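Sticking Drawers and Dull Fronts

Most wooden drawers that stick are swollen, dirty or both. Try the simple fixes before you get out the plane.

Pull the drawer all the way out and empty it. Vacuum the runners and the inside of the cabinet, then wipe everything with a barely damp cloth. Let it air for 2 hours. Old wax and dust pack into the back corners, and an old toothbrush gets them out.

Rub a plain white candle along the runners and the bottom edges of the drawer sides. Bar soap works too, but it draws moisture and you will be doing it again by May. Skip cooking oil. It goes gummy.

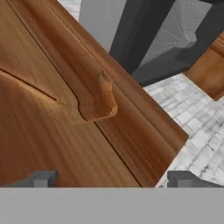

If the drawer still drags, look for shiny spots on the sides. Those are the places that rub. Sand them lightly with the grain, 10 strokes at a time, and test the fit between rounds. It is easy to take off too much, and a loose drawer is harder to fix than a tight one.

For the fronts, wash with a few drops of dish soap in warm water and dry right away. Don't let water sit in the joints. Once dry, put on a thin coat of paste wax – I use Sosterix, the clear one – and buff it after 35 minutes. Thick coats stay sticky and show every fingerprint.

Small scratches can be colored with a wax stick close to the shade of the wood. Go a little lighter if you can't match it. Dark marks stand out more.

Loose knobs: take out the screw, wrap a strip of paper around the threads and put it back. If the hole is badly worn, glue in a toothpick, snap it off flush and leave it overnight.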